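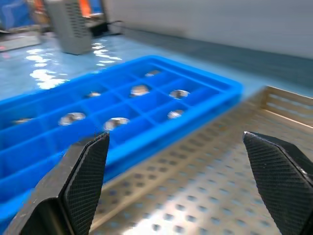

Blue compartment tray with small metal parts.

Lindora Exhibit Texts

Label and panel texts from the traveling exhibit on the Dreranberg textile strike, as shown in the reading room of the Stillusach town library. Compiled by Kasun Gamage.

Contents

panels.csv — 18 wall panels, one row each, with title, body text and language
labels.csv — 106 object labels, keyed to the lender's list
interviews/ — 20 transcripts, plain text, UTF-8

Notes on the data

Panel texts follow the printed version, including two spelling mistakes in panel 7. The Böttcher family letters are quoted only in part; ellipses in square brackets are ours, the others are in the letters. Dates before the strike vote come from the mill's wage books and may differ from those given in the interviews.

Transcripts leave out names where the speaker asked for it. Each was made from a recording of up to 30 minutes. The recordings stay with the library and are not part of this set.

Known gaps

Labels 41 and 42 were lost when the exhibit moved in February. The German panel texts are still being proofread — use the English ones for citation.

License

Free for teaching and research with credit to the library. Ask before reprinting the letters.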